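All Collections
Devices and data
How to send sensor readings to Nidon over MQTT

Before you start, you need a Nidon account with editor rights, a sensor gateway that supports MQTT, and the gateway's serial number. Setup takes 5 minutes if the gateway is already on your network.
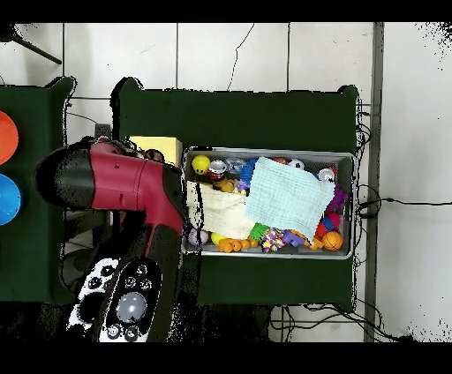
Written by Mathis Roussel
Updated in December

Step 1. Add the gateway
Open Devices, click Add, and type in the serial number. Nidon creates a client ID and a password. Copy the password now – it is shown only once.

Step 2. Enter the broker settings
Log in to the gateway's own admin page and go to Network > MQTT. Paste in the broker address from the Nidon device page, then the client ID and password. Leave TLS on.

Step 3. Choose a topic and interval
Use one topic per sensor, for example flosum/line2/temp. Set the interval to 60 seconds. Shorter intervals work, but each gateway can send up to 3000 messages an hour, and anything over that is dropped.

Step 4. Check the data
Go back to Devices and open the Live tab. If the status stays on Waiting, restart the gateway and check that its clock is right. A wrong clock makes the TLS handshake fail.

Topic names are case sensitive and can't be longer than 40 characters.

Related articles
Setting alerts on a topic
Replacing a gateway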